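Keep the Junk Drawer

Marthinus Pillay
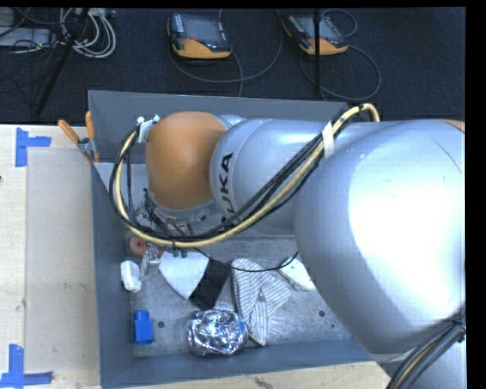 A KUKA arm over a gray bin.

My sister visited in July and within an hour she had found the drawer. You know the one. Ours is left of the stove and it only opens if you push down on the batteries. She pulled it out, looked at me the way our mother used to, and asked when I was planning to deal with it.

I'm not planning to deal with it! I like it. I've lived in three apartments and one house, and every one of them had a drawer like this by the second week (in the Pollthorpe place it was the very first night, because we needed somewhere to put the bed screws).

There's a whole business now in telling people to get rid of things. I read one of the books, the one my neighbor passes around, and it has 23 rules and a chapter on drawers. Everything gets its own little box. Rubber bands with rubber bands, pens with pens, and if you haven't touched it in 300 days, out it goes. Well, I hadn't touched the radiator key in a lot longer than that, and then the radiator in the back bedroom started knocking at two in the morning and I was extremely glad to own a radiator key.

What bugs me is the idea that a messy spot means a messy person. My bills are paid. My socks match, mostly. I just want one place in the house where I can put a thing down without deciding what it is. Is the spare button sewing stuff or coat stuff? Who cares, it's drawer stuff.

And I do find things in there. Last winter I was digging for tape and came up with a ticket stub from the Jurness ferry, and I stood in the kitchen for ten minutes thinking about that trip, the rain, the awful sandwiches. A labeled box of ticket stubs would be up in a closet and I'd never open it.

My sister did win one round. She made me throw out the takeout menus, and I'll admit the Rukden Grill closed years ago. The soy sauce packets stayed.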